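Holten tabletop, light wood – long-term review

The Holten top is sold without legs, so I mounted it on a Dunmore frame I already owned and have used it since April as a general work surface. The finish is a matte clear coat. Grain runs lengthwise in pale beige and tan bands, and joins between bands are flush to a fingertip.

Mounting takes 4 bolts into threaded inserts. Mine went in square. The supplied hex key is soft and rounded off on the last bolt, so use your own.

I judge a desk surface by the small things that end up on it: scissors, a marker, a card-size box, a puzzle cube, a bottle of something orange. On dark tops I lose track of black-handled tools. On this one, everything reads clearly, and even closed scissor blades stand out against the grain.
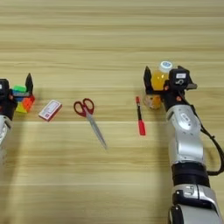
Sibusiso Ngubane wrote in to ask about marker ink, as his own Holten still carries a red line from a pen left uncapped overnight. Mine took the same kind of mark in the second week. Isopropyl alcohol on a cotton pad removed the line in 50 seconds, with a slight loss of sheen that shows only under a low lamp. Water alone did nothing. A drop of juice left until morning wiped off with a damp cloth.

Scratch resistance is average. Scissor blades laid flat and slid across the grain leave no trace. Dragged point first, they leave a fine line that catches a fingernail. Along the grain the same line is hard to find again. Anyone who cuts on the desk will need a mat – I use a Rollow, which grips the coating well and lifts without residue.

Friction is moderate. A hard plastic cube slides when pushed but stays put when the desk is bumped. Light cardboard boxes drift a little if the frame is out of level. Round pens follow the slope, and there is no lip along the edge to stop them.

Glare is low. With a lamp overhead I get faint, soft shadows and no hot spot, and small print on a box can be read from a normal seat.

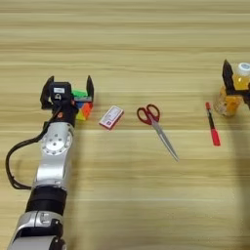 Hjørdis Solheim reports that her top bowed slightly over a winter beside a radiator, and that it recovered after she sealed the underside. I have seen no movement in mine, but the underside does come uncoated and I would seal it before mounting.

The nearest alternative is the Londetti, which has a harder coating and a glossier face. It resists point scratches better and shows fingerprints far more. For a desk used mostly for paper and hand tools I would still buy the Holten, with a better hex key.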